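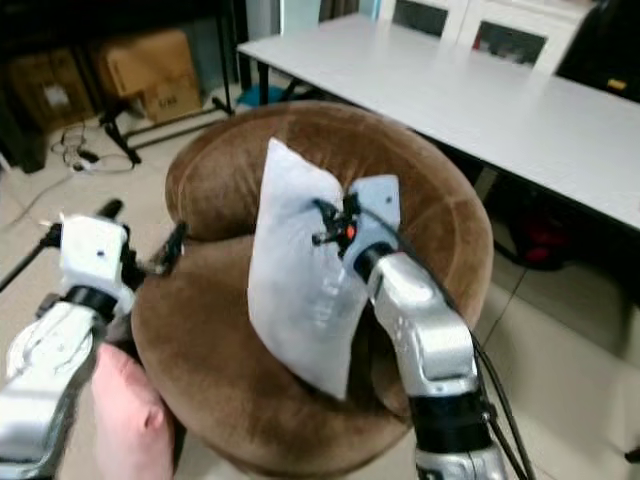

Grant updates / Drunley lounge

Jul 30, 2025

Hello everyone at Emgate,

Second report on the lounge, and a much more cheerful one than the last! When I wrote in March we had a room with hard chairs pushed against the wall and a floor that made every footstep sound like someone dropping a tray. You'd given us the money for soft seating and I'd spent most of my first page moaning about delivery slots. So, the seating is in. It's brown velvet, big and round and squashy, and people sit down in it and then don't get up again (I include myself, I wrote half of this from it).

You asked me to go into more detail this time on how the furniture is being used day to day, and what it's like to keep in order, so that's most of what follows.

First the velvet. I know there was some doubt at your end about choosing it for a shared room. I had doubts too. It marks if you so much as look at it, by which I mean the pile goes light or dark depending which way it's been brushed, and by teatime the backs are all streaks and patches. For the first fortnight I went over everything with a clothes brush each evening, all in one direction, and it looked gorgeous for as long as it took the next person to sit down. I've stopped. The streaks aren't dirt and they aren't wear, and visitors don't seem to mind them one bit. I do still hoover the seams once a week, where the crumbs go.

Then the pillows, which have been far more trouble than I'd planned for. We bought them from Moura in pale colours and a pink, to lift all that brown, and I still think it was the right choice. They do travel, though. People pull them off to make room, or put one behind their back and leave it on the other side of the room, and a fair number end up on the floor.

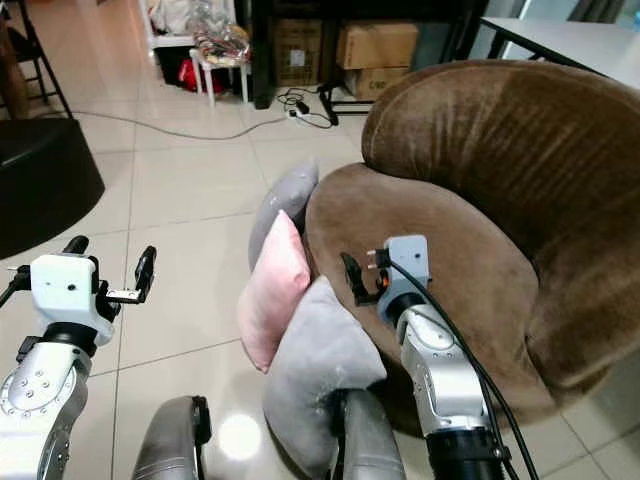 Pillows on the cream tiles, leaning against the brown velvet.

The tiles are kind to them, I'll say that. They're swept every morning and mopped at night, so a pillow on the floor is a nuisance more than a disaster. The pale covers do show every little speck, and I've got into the habit of giving each one a good shake before it goes back. The covers come off and wash at a low temperature, they need air drying, and getting them back over the inners is a wrestling match. I've put 2 spare covers on my list for the next order so that we aren't a pillow short on wash days.

How they go back has turned into quite a debate here! My own way is to stand one upright in the middle of the round seat, against the back, and give the top a pinch so it has proper corners. It makes the seat look ready for somebody. Others prefer to pile them all on together, and there is a third camp that would like them in a basket by the door. I've written my version on the closing-up sheet for now, with a note saying I'm open to offers.

On numbers, we kept a tally for 24 days as agreed. The busiest session had 13 people in the lounge together, which is more than the seats were bought for, and a couple of them were quite happy on a pillow on the floor with a mug of tea. The shortest stay anyone bothered to write down was a few minutes. The longest was a whole afternoon with a library book. I'd like to carry on with the tally in the autumn but on a simpler form, the one we've got has too many boxes and half of them come back blank.

Money next. We're inside the budget for the furniture itself. The pillows and covers came to a bit more than I'd put down, and I've used £90 from the sundries line to cover it, which your letter says I can do without asking (I'm telling you anyway). Receipts are in the folder with the delivery notes. Nothing has been spent on the rug yet. I went to look at two in Skaltthorpe and one was lovely and far too thick for the chairs to slide over, and the other was the colour of gravy. With so much brown already, I'd sooner wait.

The rug does matter, mind you. The room still echoes. The velvet has helped, you can hear the person next to you now, but a full session is loud, and a couple of our older regulars have said they come early to miss the noise.

One last thing on the round seats. They're deep. If you've got short legs or a bad hip you sink right down and need a hand getting out, and a pillow behind you makes a real difference. That's why I'd ask that we keep the pillow money in next year's plan, even if it looks like a frill on paper.
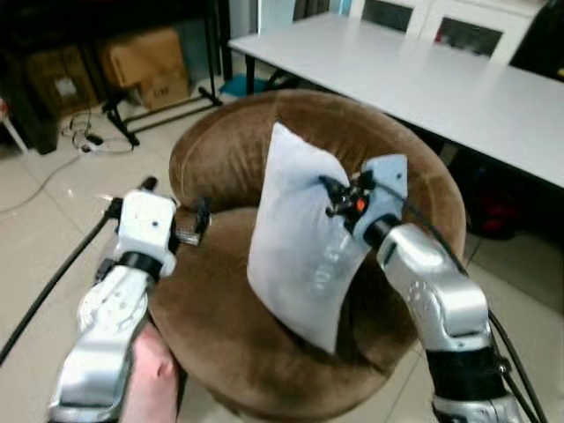 Jeferson Coutinho read my draft and wrote in the margin that he agrees about the pillows but thinks I'm being soft about the seats, and that at least one firm, higher chair with arms should go in before any rug does. "My mother would sit in that velvet once," he put, "and then she'd ask for one of the old hard ones back." He'd also like the pillows in darker colours next time, to save on washing, and there we'll have to disagree.

He has a fair point on the chair. Could the rug line be split to pay for one, with a smaller rug out of what's left? If you're happy in principle I'll get prices and send them over before I order anything.

Still to do before the next report: the spare covers, the shorter tally form, a lamp for the dark corner, and felt pads for whatever it is that squeaks.

Best wishes,
Jeferson Cordeiro
Drunley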